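Updated July 2023 for the new recorder menu

# Teaching a simulated arm to put fruit in a bowl, by teleoperation

If you have Colombo installed and a controller that talks to it, you can record your first set of demonstrations tonight. I mean it! The fruit-and-bowl task is the one I hand to everybody who is new to this. It looks like nothing, and it teaches you most of what you need: approach, grasp, lift, carry, release. Once you can drive it cleanly you can drive almost any tabletop job in the simulator.

This page covers the recording side only. Training gets its own page, and the two are easier to learn apart.

## What you need

- Colombo, with the kitchen scenes unpacked
- The Nello hand controller, or any six-axis controller mapped the same way
- The Cillard recorder plugin, switched on in the session settings
- A free hour and a comfortable chair

Please take the chair seriously. I did my first long session perched on a stool with the controller in my lap, and you can hear it in the data, so to speak. My wrist got tired and the arm got wobbly right along with it.

## Set up the session

1. Start Colombo and load one of the kitchen scenes. Pick one with a clear stretch of counter and a bowl on it.
2. Open the session settings and turn the recorder on. Set it to save joint positions, gripper opening and all camera views.
3. Set the reset mode to *shuffle*. The fruit will land in a slightly different spot each time, and the bowl will move a little too.
4. Put the wrist view and the outside view side by side on your screen. Make them the same size.
5. Connect the controller and hold it still until the link light settles.
6. Drive the arm around for a few minutes with the recorder paused.

Don't skip step 6. Every arm feels a bit different in the hand, and you want to have the clumsiness out of your system before anything gets saved. Open and close the gripper a dozen times. Rotate the wrist all the way one way and then the other. Find out what happens when you push past a joint limit (the arm just stops, and then catches up in a lurch when you come back – ugly, but harmless in here).

## Get the speed right first

The Nello controller has a scale setting, which decides how far the robot's hand moves for each inch you move yours. New folks nearly always leave it too high. The arm feels quick and exciting, and then every grasp turns into a stabbing contest.

Start at half scale. Later you can put the scale on the thumb wheel, so that you travel fast across the counter and slow down near the object. That's how I drive now, and I love it, but it's one more thing to think about and it can wait until your second or third session.

If your arm seems to drift while your hand is still, recenter before you record. Drift of that kind gets baked into every demonstration, and a model will copy it faithfully.

## Drive one demonstration

Here's the full motion for an apple and a bowl.

**Look.** Before you touch anything, check the outside view and decide where you're coming in from. Which way is the stem pointing? Is there anything next to the fruit that the finger linkages could knock? The linkages stick out farther than you expect, and you'll bump a bowl with them long before the fingertips get near it.

**Approach.** Move the gripper near the fruit, fingers lined up with the place you want to hold. Most of your attention goes to the wrist view at this point. Keep the fruit near the middle of that view and come in along a straight line. If the line is bad, back out and try again. Small corrections in a good approach are fine, but a zigzag isn't.

**Grasp.** Ease forward until the fingers are where you want them, stop, and then close. The stop matters. Closing while you're still moving will push a round fruit away from you, and you'll end up chasing it across the counter.

**Lift.** Go straight up before you go sideways. Get the bottom of the fruit well above the rim of the bowl, with some air to spare.

**Carry.** One smooth move, level, at a steady pace. Look at the outside view for this part. The wrist view is mostly full of fruit by now and won't tell you much about height.

**Release.** Lower into the bowl, stop, open, then raise the hand straight up until it's clear. Count the demonstration as finished only once the gripper is out of the way.
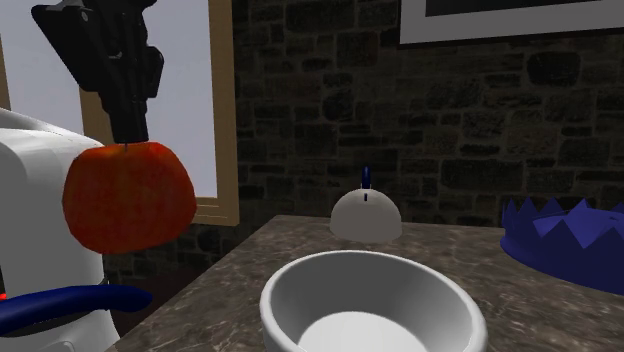
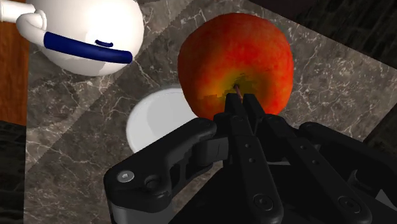
*The apple held in the air near the bowl, seen from the side (first), and a close view of the fingers by the stem with the apple on the counter (second).*

## Reading the two views together

Depth is the hard part of all this. On a flat screen, an apple that's over the bowl and an apple that's in front of the bowl can look just the same. I dropped a lot of fruit on a lot of counters before I got into the habit of checking one view against the other.

Try this as a drill, with the recorder paused. Pick up the fruit, bring it to where you believe the middle of the bowl is, and freeze. Now swing the free camera to look straight down and see how wrong you are. Go back, adjust, freeze, look again. After a few rounds your eye starts to pick up cues you weren't using before: how much of the rim is hidden behind the fruit, and how big the fruit looks compared with when it was sitting on the stone.

Shadows help as well, if your computer can run the scene with them on. Mine complains, but I leave them on anyway.

A word about the close view. When the fruit fills it, you lose your sense of speed. Everything seems slow until the moment of contact. Trust the thumb wheel (or your half scale setting) and keep your hand calm.

## How many to record

For a first model on this task, I aim for 500 good demonstrations. That sounds like a mountain! It goes faster than you'd think, though, because one run is short and the reset is instant. Break it up over several evenings. I record in blocks of 12, then stand up, shake out my hands and get a drink of water.

My first full set came down to 418 after I'd thrown out the ones I didn't like, and the model I trained on it could already do the job more often than not. So don't hold everything up for the sake of a round number. Train something early, watch where it fails, and record more of whatever it's bad at. Watching your own habits come back at you from the arm is one of the best moments in this whole hobby.

## What to keep and what to throw out

Cillard lets you mark each run right after it ends. Be quick about it, and go with your gut.

Keep:

- Clean runs, obviously
- Runs where you missed the first grasp, backed out calmly and got it the second time
- Runs where the fruit sat a bit crooked in the fingers but still made it into the bowl

Throw out:

- Anything where you stopped to scratch your nose (long pauses teach the model to pause)
- Anything where the bowl got shoved
- Runs where you hit a joint limit and the arm lurched
- Fruit thrown or dropped from a height, even if it went in

That second item on the keep list surprises people. A few recoveries make a model much sturdier, so I'm happy to have them. I wouldn't fake them on purpose in your first set, though. You'll make plenty without trying.

## Vary the things that should vary

Shuffle mode takes care of the positions. The rest is up to you.

Change your starting pose every so often. Come at the fruit from the left in some runs and from the right in others, as the layout suggests. Grab near the stem sometimes and around the middle other times, if your gripper opens wide enough for it. Switch the room lighting between blocks.

Keep a few things the same, too. I always lift before I carry, and I always pull straight up after letting go. If you do those steps a different way each time, the model has a tough time picking one, and you may see it dither above the bowl as if it can't make up its mind.

## Common troubles

**The fruit squirts out when I close.** You're too high or too low on the curve. Open up, move the fingers so they close across a thicker part, and try again. Also check that you've stopped moving before the close.

**The fruit slides down while I carry it.** Raise the grip force a notch in the gripper menu. If it's already high, your carry is too jerky.

**The hand turns the wrong way.** Your controller frame and the camera frame don't agree. Choose *align to view* in the Nello menu and recenter.

**The recorder says frames were dropped.** Close one of the camera previews. You can keep saving a view without showing it. If it still happens, lower the preview quality; the saved images aren't affected.

**Everything feels late.** Wireless controllers can lag when the battery is low. Plug it in.

## Save and check

When you finish a block, export it and play back 2 of the runs from start to end at normal speed. Watch that the gripper opening in the plot matches what you see the fingers do. I once recorded a whole evening with the gripper channel turned off, and all I had to show for it was a lovely set of an arm waving near some fruit.

Name the folder with the scene, the object and the block number. Then copy it somewhere safe.

If you want a next task after this one, try the Flutley drawer set. It uses the same controls and the same recorder settings, and the first time you feel a drawer slide open under your hand is a real treat.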